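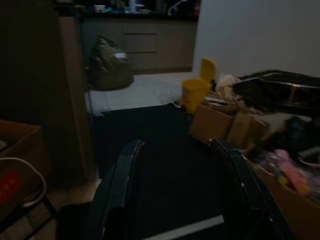 El cubo amarillo, con la tapa levantada, al borde de la alfombra negra. Cocina a medio ordenar.

Cubo de pedal Gultside amarillo: opinión tras cinco meses de uso

Voy rápido que tengo la casa patas arriba. Me preguntasteis por el cubo en los comentarios de la entrada de la mudanza y prometí reseña. Pues aquí va, escrita a ratos, entre caja y caja.

Qué es. Cubo de basura de pedal, marca Gultside, color amarillo. Amarillo amarillo, eh. Nada de mostaza ni vainilla. En la web de la tienda parecía más apagado y cuando abrí el paquete me quedé un rato mirándolo. Ahora me gusta. Los muebles de abajo de mi cocina son de un gris amarronado bastante triste, el suelo es de baldosa gris clara, la pared blanca, y el cubo es lo único que tiene algo de vida ahí.

Lo compré en Cilano, la tienda online, no la física. Tardó siete días. Venía en su caja con un plástico por dentro y poco más, pero llegó sin un golpe.

El pedal

Lo más importante y lo que peor hacen casi todos. El anterior que tuve era un Clurnent y el pedal empezó a chirriar a las dos semanas y se partió antes del verano. Este no. Va suave, hay que pisar con ganas los primeros días y luego cede. Con zapatillas de casa bien. Descalzo también, aunque el borde es un poco fino y se nota en la planta del pie.

Ojo con una cosa: si pisas de lado el cubo se ladea. No llega a volcar pero se va. Sobre baldosa patina un poquito, así que lo he arrimado al borde de la alfombra negra y ahí se queda mas quieto. Si vivís con suelo liso, algo debajo, una tira antideslizante, lo que sea.

La tapa

Se queda abierta sola si la subes del todo con la mano. Para mí esto vale medio cubo. Cuando estás vaciando cajas y tirando precinto, bolsitas, papeles, no quieres estar pisando cada diez segundos. La levantas, clac, y se queda arriba hasta que la bajas tú. Estos días la tengo casi siempre así.

Si solo pisas el pedal y sueltas, baja. Y baja despacio, sin portazo. Al principio. Con el tiempo ha perdido algo de freno y ahora el último tramo cae más deprisa. No molesta, pero de noche se oye.

Olores: cierra bien, no perfecto. Con restos de pescado no hay cubo que valga, a la calle esa misma noche.

Las bolsas

Aquí mi queja gorda. El fabricante quiere que compres las suyas, claro. Las probé una vez, un rollo, y muy bien, ajustan como un guante, pero el precio es de risa. Con las normales de supermercado el borde asoma por fuera y queda feo, y si la bolsa es justa se escurre hacia dentro en cuanto echas algo de peso. Solución mía: bolsa de las grandes, de las oscuras, y doblar un buen palmo por fuera. Sobra plástico, se ve un poco, me da igual.

Sacar la bolsa llena cuesta. Hace vacío. Tiras y el cubo sube contigo. Hay que sujetarlo con un pie y tirar despacio, y si vas con prisa acabas rajándola (me ha pasado, café por todo el suelo, no quiero hablar del tema). Un agujerito en la parte baja de la cubeta lo arreglaría. Gultside, si leéis esto.

En plena mudanza la verdad es que se queda corto. Para cartón y embalaje, olvidaos. Yo uso el cubo para lo pequeño y lo gordo va directo a una bolsa de basura oscura que dejo en el suelo delante de los muebles, y cuando está a reventar se ata y fuera. Las cajas de cartón las voy amontonando al lado del cubo hasta que me da la vergüenza y las bajo. Para el día a día normal, dos personas, de sobra.

Limpieza

Por fuera: trapo húmedo y ya. El amarillo no disimula nada, los churretes de tomate cantan muchísimo, pero salen. Los dedos casi no se marcan. El pedal acumula pelusa por detrás, hay que acordarse.

Por dentro la cubeta sale entera y se lava en la ducha. Tiene una ranura en el borde donde se mete porquería, cepillo de dientes viejo y paciencia. Yo lo hago una vez al mes, en teoria.

Precio

Este es el modelo grande. Me costó 103 euros con el envío. Es caro para un cubo, lo sé, no hace falta que me lo digáis. Miré el de Lashari, que es muy bonito y tiene cierre con sensor, y se iba a 200. Por un cubo. Además lleva pilas y no me apetece tener pilas en la basura. Y miré también repetir con el Clurnent, mucho más barato, pero después de lo del pedal, no.

¿Los vale? A mí me salía uno barato roto por año, más el cabreo. Si este me aguanta cinco, contento. De momento va bien.

Lo bueno, resumido para los que bajáis hasta aquí sin leer:
Pedal suave y que parece sólido.
Tapa que se queda levantada.
El color (si te gusta).
Se limpia fácil por fuera.

Lo malo:
Las bolsas normales quedan regular.
Efecto ventosa al sacar la bolsa llena.
Patina sobre baldosa.
El freno de la tapa va perdiendo.
El precio.

Nota: 7 sobre 10. Le daría un ocho si no fuera por lo de la ventosa.

Dudas que me habéis mandado

¿Cabe debajo de la encimera? En mi caso no hay hueco, los muebles bajos son todo cajones y frentes cerrados, así que va fuera, a un lado. Medid con la tapa abierta, que sube bastante. Abierta pegada a la pared va bien, no la roza si dejas un par de dedos.

¿Hay más colores? Cuando lo compré había blanco, gris y un verde. El gris estaba agotado. Ahora ni idea, mirad en Cilano.

¿Sirve para reciclaje? Solo tiene un compartimento. Yo lo uso para resto y el cartón va aparte, ya veis cómo. Hay una versión doble pero no la he visto en persona.

¿Se oxida? Por ahora nada. Mi cocina no es húmeda, tampoco puedo decir mucho más.

Garantía: dos años según el papelito, que por cierto no encuentro, estará en alguna caja. Guardad el vuestro.

En junio, cuando ya esté todo colocado, actualizo con lo de la tapa por si el freno sigue a peor. La siguiente reseña será la del escurreplatos, que lo pidió bastante gente y sigue sin desembalar.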